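Minutes, Condomora Residents' Association, Spring Meeting
May 8, 2022

I took the minutes again, so blame me for the spelling. We got going at 9, once the coffee was sorted, and 47 households were represented, which I think is our best turnout since the parking fight.

Last meeting's minutes were approved with one fix: I had written that the hedge on Genovetti Lane belongs to the association. It belongs to the corner house. Sorry, corner house!

Storm drains took up most of the morning. The low end of Raju Street had standing water twice this spring, and we looked at the quote from Flodutness for clearing the drains and replacing two grates. It comes to $3000. I thought that was steep (I said so, loudly), but the other quote didn't include hauling the muck away. We voted to accept it, 36 for and 11 against. The work should be done before the end of May, and please move your cars when the signs go up.
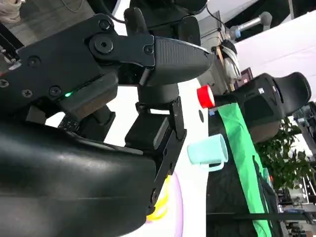
Gripper with its green light on.

Next was the yard sale. Same rules as always: tables on your own driveway, nothing on the sidewalk, and leftovers go home with you. We talked for ages about whether to allow food. I'm very much in favor of pie, and so was most of the room, so baked goods are okay but no grills. Maps will be at the mailboxes the week before.

Somebody asked about the streetlight by the playground, which still flickers. I've called the city about it and got a ticket number, and I'll call again and keep calling until I get a date out of them.

The lending shelf is a mess. If you have the long ladder or the carpet cleaner, please bring them back, even if you plan to borrow them again right away. I'm making a new sign-out sheet with bigger boxes.

We ran out of time for the dog park question, so it goes first on the list next meeting. Bring your own mug, as we're nearly out of paper cups. Adjourned at 11.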